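Freestanding Tubs: Frequently Asked Questions
Runwood Bath, customer help

Will it fit through my door?
Measure the door. Then measure the hallway, the stairs and the turn at the top of the stairs, which is where most tubs end their journey. The carton is bigger than the tub, and you are welcome to open it in the driveway.

Can my floor hold it?
Usually. A full tub with a person in it is heavy, and an old upstairs floor deserves a look from a contractor before you order. "It held the last one" is encouraging but is not engineering.

How long does delivery take?
Around 4 weeks for the Gunn and the Trundach. The Tristska takes longer, and calling us every morning has not been shown to help.

What do I clean it with?
Dish soap, warm water and a soft cloth. No scouring powder, no steel wool, nothing with a skull on the label. We make shiny tubs and would like them to stay that way.

Why do black faucets show every drop?
Hard water dries white, and white shows up on black. Wipe the handles and spout with a dry towel after your bath. If you aren't the wiping type – and few of us are – consider chrome, which hides more.

Can I lie at either end?
If both ends slope and the drain is in the middle, yes. That layout is also the fairest one for two people, as neither of them gets the plug.

How much space should I leave around it? 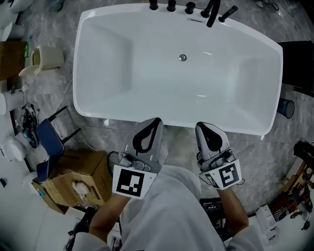 Enough to get a mop and your arm all the way around. Six inches is the least we'd suggest, and more is kinder to your knuckles. Remember that the space will also attract everything else in the house, so plan a shelf or a closet before the floor gets the job.

Do I need the hand shower?
You need it for rinsing the tub, and for dogs. Hair comes third.

Who do I call if something leaks?
Shut off the water first. Then ask for Abdul-Rahman Antwi at the service desk, and have your order number handy.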